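Landry Shared Workroom, Ternby
Monthly room check, April
Checked by: Houshang Najafi
Second reader: Ginette Caron

Marks: OK, FIX, WATCH

1. Doors and way out
Main door opens fully: OK
Way out free of boxes: OK
Comment: The door closer is a little strong. Please hold the door for the person behind you.

2. Lights
All ceiling lights working: FIX
Comment: 2 tubes by the storage wall are blinking. I wrote to Clifford Dhillon and he has ordered new ones.

3. First aid and fire
Extinguisher in place, seal not broken: OK
First aid box complete: FIX
Comment: Burn gel is finished. Who takes the last one should write it on the sheet inside the cover.

4. Storage wall
Shelves fixed to wall: OK
Heavy things on the low shelves: WATCH
Comment: Shelf 34 had the full crate from Brenia on it again. Jaxon McKinnon helped me to bring it down.

5. Tables
Table legs stable: OK
Tops clean, no sharp edges: OK
Small things put away: WATCH
Comment: On the long white table there are still a lid, a black cloth thing and some very small pieces. The small pieces must go in a closed box, they roll easily and then somebody steps on them.

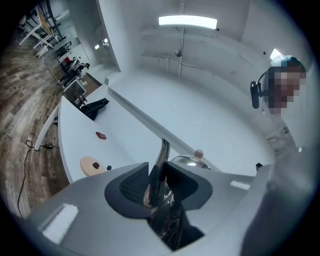
6. Floor and cables
Floor dry and even: OK
Cables away from walking path: FIX
Comment: The black power cable goes over the open floor and its adapter lies near the table leg. I ask for a cable cover of 165 cm, or that we move the plug to the wall side. Zachary Vachon will measure again before we buy.

7. Chairs
No loose screws: OK
Comment: I tried every chair by sitting on it. Please push them in when you leave.

Open points go to Clifford. Next check in 3 weeks, at 8:30 in the morning, before the room opens.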